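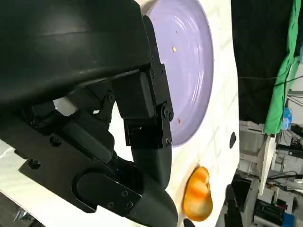
The gripper at the clearing table, with the lavender plate and the orange piece beside it.

I visited the Jundura lab in May together with four colleagues from our maintenance group, so we were 5 people in total. The invitation promised a demonstration of table clearing, a short talk and coffee. We got all of them, but the part I want to report is the fault, which took most of our afternoon and was for me the most useful.

The lab is on the second floor of an old printing building in Jetis. Abdelghani Lahlou met us downstairs and gave us the safety rules before he opened the door. We had to stay behind the line on the floor, keep our bags outside, and never reach over the table while the lamp is green. He repeated the last one two times.

The task is easy to explain. The arm must take a piece from the table, put it on the plate, and go back to its waiting position. The program has 13 steps, and they call it Kelladeck, after the software it runs in. The first runs in front of us went well. The movement was slower than I expected, and one colleague asked if it could go faster. Mr. Lahlou answered that it could, but not with visitors in the room.

In the next run the arm stopped at step 8. The fingers were already low, next to the piece, and they did not close. There was no loud noise and no alarm. The screen showed still "closing", and this was the problem. The program was waiting for an answer from the gripper and it had no time limit for the waiting. If you only looked at the arm, you would think it was finished.

One of us made a small step forward to see better. Mr. Lahlou put his arm out and said, quite sharply, "It is not off." He pressed the stop button, waited until the lamp changed, and then turned the main switch and put his own lock on it. Only after this he came near the table. He told us that a stopped arm is the one he fears most, for the reason that people trust it. I have worked with conveyors for many years and I can say the same about them.

Finding the cause took 38 minutes. First they suspected the motor in the finger, and they changed it for a spare one, without result. Then his colleague Hegazy moved the wrist slowly by hand, with the power locked, and measured the signal line with a meter. In one position of the wrist the line was open. A wire was broken inside its insulation, close to the plug, where it bends in every cycle. From outside it looked perfect.

They put in a new cable with a longer loop, and the arm ran again before we left. Mr. Lahlou was not satisfied with only this. He wrote two points in the fault book while we were watching:

Time limit for every gripper command, after it the drives must go off and the lamp must show a fault.
Wrist cable to be replaced by running hours – not when it breaks.

I asked if a similar fault had happened before. He turned back some pages and showed us one from the winter, also at the wrist, which was closed with the note "restarted, OK". He was not happy to show it, I think, but he did, and I respect this.

For our own group I have taken home the question of time limits. On our packing line we have at least one command that waits forever in the same way, and I will check it with the electricians this month. The coffee was good too. Visits are possible for small groups in the afternoon, and you should write to the lab in advance and bring closed shoes.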